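The long life of a butcher-block bench

The town of Pondumham lost its last timber mill before most of its residents were born, but the joinery on Munro Street still glues up benchtops the old way, in long strips, clamped overnight and planed in the morning. Orders have picked up again. Cafes want them, and so do people redoing the kitchen in a weatherboard house who don't care for the look of stone.

A strip top starts with offcuts. Boards too narrow or too short for flooring are sorted by colour, ripped to width and turned so the grain lies in roughly the same direction. The Munro shop leaves its strips racked indoors for 4 weeks before any glue goes near them. Timber that comes in from an open shed in May will move once the heating is on, and a top glued too early will show it by spring.
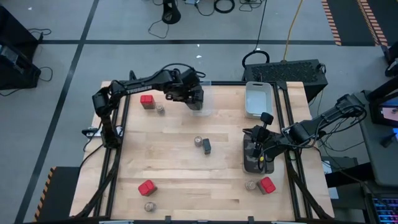

Finish is where most owners and makers disagree. The shop sends its tops out with Trornis, a hardwax oil that goes on thin and can be patched in one spot without sanding the lot. Customers who ask for Drukex, a two-pack lacquer, can have it, and it stands up better to a leaking kettle. Once it chips, though, water gets under the edge and the grey mark spreads. Repairing that means taking the whole surface back to bare timber.

For oiled tops the upkeep is dull but short. Wipe with a damp cloth, dry it off, and leave the spray cleaners in the cupboard. Twice a year, sand lightly along the grain with 240 grit and put on a fresh coat in the evening. It can be used gently by breakfast. 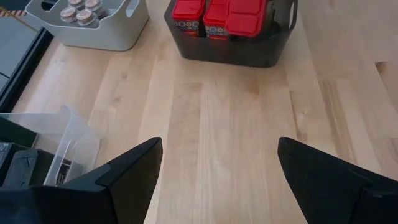 Price depends on thickness more than species. A 24 mm top suits a desk or a laundry. Kitchens usually get something heavier, particularly where there is an overhang with stools under it. The joinery charges $64 to collect an old top within town and $100 beyond the river, then quotes on the resurfacing once it has been checked for nails.
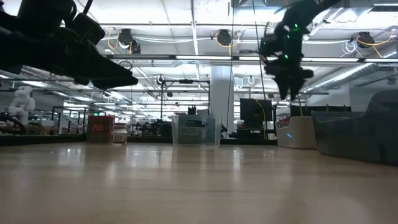 Munro Street Joinery Correspondent

Old tops come back more often than might be expected. Schools send in science benches, burnt and inked, and a good share of the damage planes out. The ends are the worst of it, where mop water has crept up the grain, and those are docked and a new edge glued on. The shop is closed to visitors on Friday while the planer is running.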